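Why I Stopped Booking the All-Inclusive Fishing Lodge

I've gone on a fishing trip every summer for 18 years, and for most of that time I was a lodge guy. You know the kind of place. Floatplane in, someone hands you a rain suit, dinner at seven, and your fillets get vacuum packed while you're in the hot tub. I loved it! I'm not going to pretend I didn't. But a while back my buddy Cheuk-hei Tse talked me into skipping the lodge and renting a cabin with a small boat up the inlet from Pindden, and I haven't been back to a lodge since.

My opinion, and I've argued it on enough docks by now, is that most people who book the full package would have a better week without it.

Start with the schedule. Lodges run on one. The boats go out at the same time, they come back for lunch at the same time, and if the bite turns on at 11:45 when the soup is getting cold, well, your guide has a radio and the radio wins. At the cabin we fish the tide. Sometimes that means leaving at 4 in the morning with a thermos and a bad attitude, and sometimes it means lying around until the afternoon with a paperback. I caught my best coho ever at a time of day when, at any lodge I've stayed at, I would have been in line for salad.

Then there's the crowd. A lodge guide has his spots, and so do the other guides, and a lot of the time they're the same spots. I remember one August trip where I could read the label on the beer can in the next boat over. The guy waved. Nice guy, but I didn't spend all that money to look at him.

Now, the other side, and I hear it mostly from Rohani Subramaniam, who used to guide out of Mondier and thinks I'm nuts. Her point is that people like me don't know the water. She's right about that. My first two days without a guide I trolled anchovies through what I'm pretty sure was a desert. We lost a downrigger ball on a pinnacle that's marked on every chart ever printed (I was holding the chart). If you only get one trip in your life, or you're bringing someone who has never held a rod, please hire a guide. I mean it. Saltwater isn't a place to learn everything the hard way, and fog in that inlet can come down fast enough to scare you sober.

But you can hire a guide for one day! I wish more people would think of it. We book one for the first morning, a full day on his boat, and I ask him every dumb question I have. How deep, how fast, what color, where not to go when the wind swings west. He's never once minded. Then we spend the rest of the week trying it ourselves, and the fish we get feel like ours in a way the lodge fish never quite did.

The food is a fair complaint, I guess. Yen-ting Kong came with us last year and missed the lodge desserts out loud for the whole trip. Cabin cooking is rice, fish, whatever greens survived the cooler, and a table set with whatever was in the drawer when you got there. I happen to like that. You clean a fish at the dock, you carry it up the steps, and you're eating it before your hands stop smelling like bait. Yen-ting had thirds, by the way, so I don't take the dessert talk too seriously.

I'd add one thing for anybody tempted to try it. Don't pack the week. The first time, I had a plan for every tide, and by the middle of it I was so worn out that I slept through the best one. These days we leave one whole day with nothing on it. Cheuk-hei usually ends up jigging for rockfish off the dock anyway, and I usually end up sitting next to him, complaining about his knots.

The lodges will be fine without me. They're full every July, and the folks coming off those planes look happy enough. I'd just like a few of them to know there's a cabin up the road with an ugly couch and a boat tied out front.

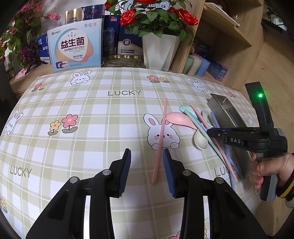 Do I need my own fishing license if I hire a guide for only one day?

Plan on having one. A guide's paperwork generally covers the guide, and each person holding a rod needs a license of their own, so check the local rules and buy it before you leave home.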